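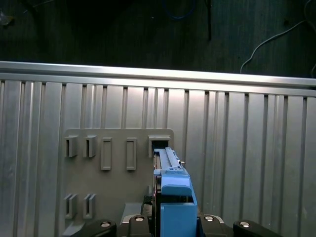
# Chapter 4: Ears

People will spend a month choosing headphones and no time at all choosing how loud to play them. The box lists the battery life, the colors and the number of ways the thing can be folded. Volume gets a little plus sign on the left ear cup, and you are trusted with it.

This chapter is about what happens after you press the plus sign. It assumes you have read Chapter 3, on screens and eyes, or at least looked at the diagrams.

## 4.1 A small town with loud earbuds

Kenza Helmy taught health science in Cedidau, where the bus to school takes long enough for most of an album. One February she asked her classes to write down the volume setting they used on the ride, and then the one they used at home in bed. The average on the bus was 62 percent. At home it was far lower, and the students were surprised, having sworn that they "always listened at the same level."

They did, in a way. Music had to climb over the engine, the heater and the back row, so it sounded the same to them. Their ears were getting the full bill.

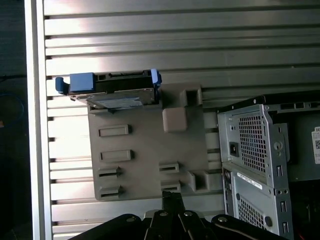

Sound reaches the inner ear as movement. Tiny hair cells bend with it and pass the news along to the brain. After a loud evening they may be tired, and you may notice ringing or a muffled feeling, as if the world had been wrapped in a towel. Often this fades. Cells that have been killed off don't grow back, and the ear sends no letter to announce the loss.

Two things matter most:

- how loud the sound is
- how long you stay in it

Turning the sound up means you can safely listen for less time. Teenagers tend to receive this as a personal insult. So do their parents, who went to concerts.

## Before you read on

Write down your own guess for your usual volume setting. Then check it tomorrow, somewhere noisy, without changing it first. Keep both numbers, as you will need them in Section 4.2.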